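Re: [controls] Sorting the old push-buttons before they go in the box

Blažena Urban wrote on 7 January 2024:

> I have 30 buttons from the Arnby panels and I do not know which blocks
> belong to which heads. Must I keep them together? Avcı asks for the
> drawers back, and Rullasside wants only complete switches.

Dear Blažena,

Yes, please keep them together when they are still together. In August I took everything apart first, and then I needed 2 evenings to find the pairs again. Now I put the parts on the table with space between them and look at each one before I touch a screw.
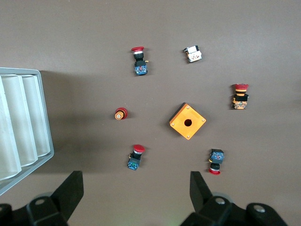 Switches, one loose contact block, one red cap and the orange enclosure.

The cap without a body is the kind I would ask you to watch for. Turn it over and look at the ring inside -- on mine it is orange-yellow. I put such caps in a small bag with a label, and I do not try them on every body I can find.

The enclosure has one round hole, so it takes one switch only. Keep its four screws in their places, they are small and they like to go under the cupboard.

For the rest I sort by the block and not by the head. Almost all my heads are red, so the head tells me very little. The blue blocks go in one drawer and the orange in another.
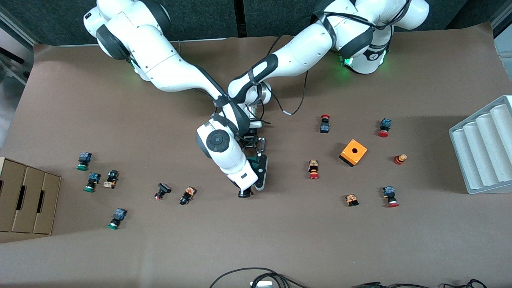
What to write on the labels

Please write the panel name, the colour of the block and the word "complete" or "parts". The old Amis list had 2000 lines and no colours, and I could not use it. If you have a doubt about a contact, measure it with the meter -- pressed and not pressed -- and write both results.

I can take 6 drawers from you if Avcı is in a hurry.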